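Protest event coding, Ustenlow–Bresier merger
2024-01-27

Picked up from the last entry. The raw pull from Jonder is complete for the Ustenlow and Bresier papers and the two regional wires. 3508 items before deduplication. Query string unchanged from the pilot except that "fusion" and "joint council" were added as alternates for "merger". The second term brings in a lot of routine agenda notices. Filtered on section tag first, then by hand.

430 items survive dedup and relevance screening. These are items, not events. A single evening outside the Bresier town hall produces anything from one brief to nine separate pieces, depending on whether the council vote was postponed that night.

Dedup settings, for the record: headline similarity first, then body overlap on the opening paragraph only. Full-body overlap was tried and dropped. Wire copy gets trimmed from the bottom at different lengths by each paper, so the full-body score falls under the threshold for items that are plainly the same dispatch. Opening paragraph works much better. It fails where the local desk rewrites the lead and leaves the rest alone. Found a run of those in the Ustenlow paper from May, all under the same byline. Merged by hand, logged in the dedup sheet with reason code M.

Event definition

Still the sticking point. Current wording in the codebook: a gathering in a publicly accessible place, with a stated demand directed at an authority, on one calendar day in one municipality.

Problem cases from this batch:

The march that started in Ustenlow and ended in Bresier. Under the wording as it stands this is 2 events. Papers on both sides report it as one march. Coded as two with a shared link ID. Anyone computing frequency by municipality should use the rows as they are; anyone computing regional totals should collapse on link ID. Added a note to that effect in the header of the export file.

Overnight occupation of the gallery in the joint committee room. Crosses midnight. Kept as one event, dated to the start. The codebook says "one calendar day", so this is technically a violation. Proposed amendment: "or one continuous presence beginning on that day."

Petition handover. Veronica Crăciun argued for inclusion on the grounds that people gathered and there was a demand. I had excluded it on the first pass for lack of any reported crowd. Reread the item. It says "residents accompanied the delegation", no number. Included, size missing, form coded as petition with presence.

Church service followed by a walk to the square. The service is out. The walk is in if a placard, chant or speech on the merger is reported. One paper reports a speech and the other says people dispersed quietly. Coded in, conflict flag set.

Council session with heckling. Out. Disruption by people already entitled to sit in the gallery goes in the institutional file. I expect to have this argument again.

Crowd size

Same trouble as in the pilot. Sources give a number, a range, a verbal quantity, or nothing. We keep the verbatim string in one field and the coded value in another, so that recoding later does not require going back to Jonder.

Largest event in the set: organizers claim up to 1000 in Ustenlow on the evening before the first reading. The police notice gives no figure. The Bresier paper says "several hundred". The Ustenlow paper repeats the organizers' number in the headline without attribution, then attributes it in the body. Coded source = organizer for both strings. Headlines without attribution should never be coded as an independent estimate where the body carries one. This was left implicit in the codebook and at least one coder read it the other way. Now explicit.

Verbal quantities go through the Sârbu scale, unmodified. I looked again at whether "dozens" and "scores" should be separated. In this corpus "scores" appears almost only in wire copy and "dozens" almost only in local copy, for what are often the same events. Separating them would measure house style. Leave them in the same bin.

"A handful" is a worse case. The Bresier paper uses it for opponents of the merger and "a small group" for supporters, fairly consistently through the spring. The scale puts both in the lowest bin, which is fine for size. It may be of some interest for the tone file. Passed to Veronica with item IDs.

Claims

Claim coding went faster than expected once the name issue was split off. Original category was "opposition to merger", which lumps together:

a) opposition to merging at all
b) opposition to the proposed name for the merged municipality
c) opposition to the location of the new offices
d) procedural complaint, mainly the lack of a local vote

These do not travel together. Several groups in Bresier accept the merger and object only to the name, which puts Ustenlow first. On the Ustenlow side the complaint is largely (c). A reader of the aggregated category would conclude that both towns reject the deal, and the items do not support that.

Multiple claims allowed per event, up to the limit in the form. Order of claims follows order of mention in the longest article. Veronica prefers order of prominence. I have no objection in principle but cannot see how two coders would agree on prominence from text alone. Staying with order of mention until someone proposes a rule that can be tested.

Placard text is coded only where quoted. Paraphrase such as "signs critical of the mayor" gets target = mayor and claim = unspecified. Coders have been filling in the claim from context. Understandable, since by late spring everyone reading these papers knows what the signs say, but the field then holds what the coder knows and the article drops out of it. Went back through the affected rows and reset them.

Police response

Three levels in the form: presence, dispersal, force. "Police were on hand" is presence. "Police asked people to leave" is currently dispersal, which seems too strong when the article goes on to say that they stayed another hour. Split into dispersal requested and dispersal carried out. Old rows need a recheck. I have marked them with R in the status column and will not touch anything else in them until that is done.

No item in the set reports force. One letter to the editor alleges it. Letters are out of scope as sources for event facts, so the allegation goes in the notes field with no code. If a news item turns up that picks it up, it can be coded then.

Reliability

Double-coded a subsample with Veronica, blind, same version of the form. Agreement is good on date, place and form, acceptable on size, poor on claim. The poor result predates the four-way split above, so there is little use in reporting it. New subsample to be drawn after the split has been applied to everything.

Disagreements on date came almost entirely from "last night" in morning editions that were uploaded to the archive with the previous day's stamp. Jonder takes the upload stamp as the publication date unless the print date is in the metadata. For the Bresier paper it is missing through most of the spring. Workaround: print date read off the page scan and entered by hand. Slow, but it removes the problem. The page scans for a few issues are unreadable at the top margin and for those I used the council calendar, which fixes the date when the article mentions a reading.

Disagreements on form were down to "rally" against "vigil". The form has both. The articles use whichever word the organizer used. Rule now: vigil only if silence, candles or commemoration is reported. Otherwise rally.
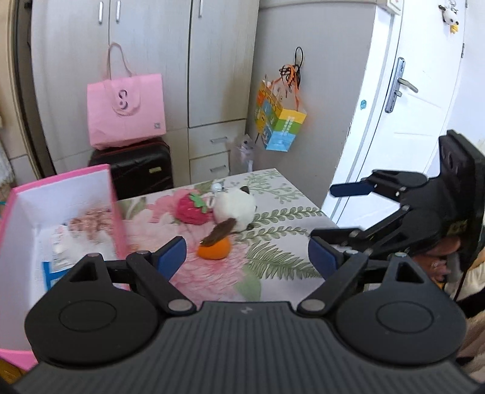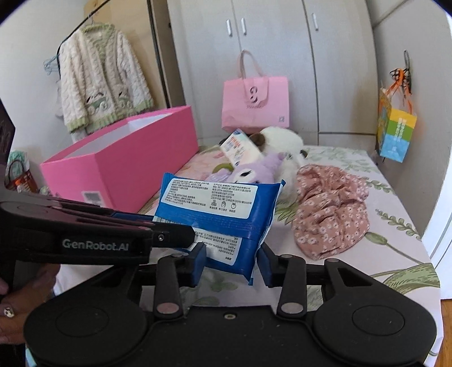 Export

Export script fails on diacritics in the organizer field when the file passes through the spreadsheet. Affects group names and the scale label. Source encoding is fine in the database. Fix is to write the delimited file directly and tell people to import it as text with the encoding set, instead of double-clicking on it. Put that in the readme in capitals.

Missing values: blank, "NA" and "n/a" all present in the size field. Standardized to blank. Zero is not a missing value. One row had a true zero, an announced rally to which no participants came according to the paper. By the definition this is not an event, there being no gathering. Moved to the announced-only sheet.

That sheet needs a proper home. At present it holds announced rallies with no follow-up report, which could mean canceled, held but unreported, or reported in a paper we do not have. Ustenlow announcements are over-represented, probably an effect of the community notices page, which the Bresier paper dropped partway through the year. Any comparison of announced with realized events between the towns has to deal with that first.

Open

Codebook amendment on continuous presence, wording to Veronica for comment.

Recheck of R rows under the split dispersal code.

Apply claims (a) to (d) to all rows, then draw the new reliability subsample.

Ask the Bresier paper whether print dates exist anywhere outside the page scans.

Decide whether statements by the two mayors on protest days belong in the event file as response or in the institutional file. I lean toward institutional with a link ID. The pilot did it the other way, so the pilot rows would have to be moved as well, and the old export should stay available under its own version number for anyone who has already used it.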